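Search the magazine
Enter a word Go

Home | Kitchens | Slow living | Past issues | Subscribe

The box that stays on the counter

By Nadine Atallah

In my mother's flat in Tarnlow the tissues lived in their cardboard packet, and the packet was always torn at one corner. I did not think about this until August, when I spent five days in shared kitchens and saw how many of them now keep a proper box.

Bamboo is the favourite. It is light to carry and it looks warm beside so much steel. The kind I like best has a hinged lid with an oval hole, so you lift the top, lay in the whole stack and close it again.
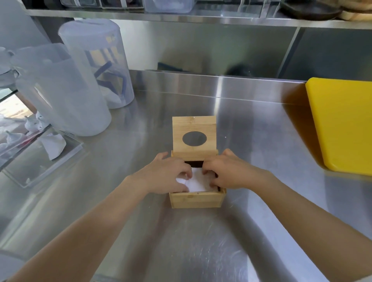 Settling the tissues into a bamboo box, with the lid up.

The filling asks for a little patience. Press the stack down with one hand and straighten the edge with the other. If it is too high, take some tissues out - a tight box gives you torn pieces.

At the Kocsis kitchen in Flistdale they refill theirs every 14 days, together with the paper towels. The cook there wipes the bamboo with a cloth that is almost dry, and once a year she gives it a very thin coat of oil.

© Citudach Magazine | Contact | Back to top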